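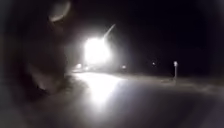 A reader wrote in last month to say the night examples should go. All of them. Bad data in, bad machine out, and why would you teach anything from a blur when you could wait for morning? Fair question, politely put. I think it's wrong and I've been meaning to say so since February.

Start with what the small delivery and inspection outfits do now. They gather by day. Dry path, even light, lunch at one. The learning system gets very good at lunchtime. Then somebody at Holtell or a place like it sends the thing out after dark and it stops dead at a glare on the tarmac, because a big white patch on the ground has never once been ground in anything it was shown. It's been taught that the world is evenly lit. Whose fault is that? Not the network's.

The Nomard collection, which I've spent too many evenings with, had 227 runs in it when I first went through the sheet. Night runs: 4. Of those, 2 had been marked "poor, discard". Poor by whose standard? By the standard of a person looking at a screen in a warm office who wants a nice sharp kerb. The machine won't get a nice sharp kerb. It'll get haze and a post and some lights a long way off, and it will have to do something sensible anyway.

I'm not saying keep everything. A run with the lens cap on is no use to anyone. But there is a difference between a broken recording and a difficult one, and the people doing the sorting are mostly paid by the hour and told to be quick. So they bin the difficult ones. I would too. It's the instructions that want changing.
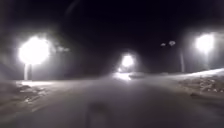 Lamps, a path and a snow bank, from the night set.

Now the other side, becuase there is one. Labelling this stuff is miserable. Ask two people where the path stops and the bank starts and you get two answers, both given with a sigh. The Firach people argued last year that a wrong label does more harm than a missing run, and on that I half agree. My answer would be to let people label "don't know". Give them a button for it. Let the system learn that some bits of a night are unreadable and the right response is to slow down. Goel's labelling tool still has no such button, you have to pick path or not path, which is daft.

And cost. Yes. Night work costs more, people want paying properly for standing about in the cold, batteries sulk. I was quoted 80 pounds an hour on top for a two-person crew and I winced. Still cheaper than a machine that's only been tought noon.

So what I'd ask for is dull. Put the share of night runs on the front page of every collection, where buyers can see it. Stop using sharpness as the test for keeping a run. Pay the crews the extra. And leave the glare in, please, all of it, the wide smeary halos as well.

Comments stay open till the end of the month.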